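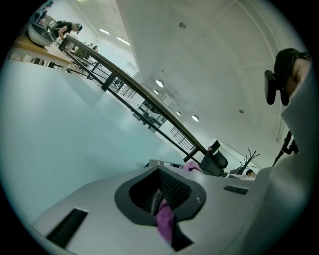 This page was last changed on July 1, 2025, at 11:40.

Main page | Contents | Random article | Recent changes | Help

Jerkum is an alcoholic drink made from fermented plum juice. It is prepared in much the same way as cider or perry, and is linked mainly with the fruit-growing districts of the English Midlands, where plums were once grown on a large scale. The name is also found in the longer form plum jerkum.

Production

Ripe plums are washed, stoned or lightly crushed, and left in an open tub for several days. Plums are rich in pectin, which makes the pulp thick and hard to press – many makers add an enzyme to break it down. The juice is strained off and moved to a closed vessel, where the yeast works through the remaining sugar. Some recipes call for added sugar or water; others use fruit alone.

After the first fermentation the liquid is drawn off the sediment and left to clear. A haze often remains and is not treated as a fault. Most jerkum is still and dry, with a colour from pale gold to deep red depending on the plum.

Fruit

Purple and yellow cooking plums are both used. Dessert plums give a softer drink with less acid. Damsons may be blended in for colour and tannin.

Serving and use in cooking

Jerkum is served cool, in small glasses. In the kitchen it takes the place of red wine or cider in stews, and goes well with pork, duck and hard cheese. It may also be boiled down with sugar to make a glaze for ham.

Festivals

The Weris Plum Fair, held each year at the end of the harvest, has included a jerkum class since it was revived. The most recent fair drew 2296 visitors, and 238 bottles were entered for judging. Entries are split into dry, medium and sweet – a sparkling class was tried once and dropped. A tasting of the previous autumn's jerkum takes place in March.

See also

Cider
Perry
Fruit wine
Slivovitz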